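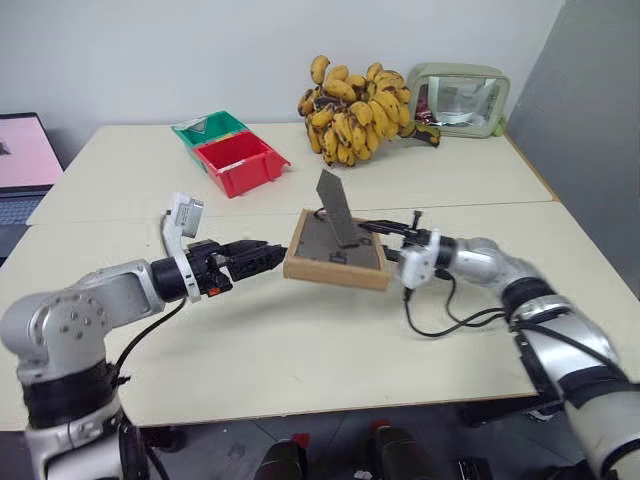 Marcela Šindelář

Gallery > Tabletop > Frames

I love the back of a picture frame! Everyone fusses over the front, but look at this one: a light wood border, dark gray backing, little black fittings, and that gray cardboard kickstand folded out and sticking straight up. Such a small thing, and so clever. The two plastic bins farther back on the white table get a wave from me too (I can never have enough bins). More frames coming in April, including one from my aunt Wanda!

Contact | © Marcela Šindelář | Back to top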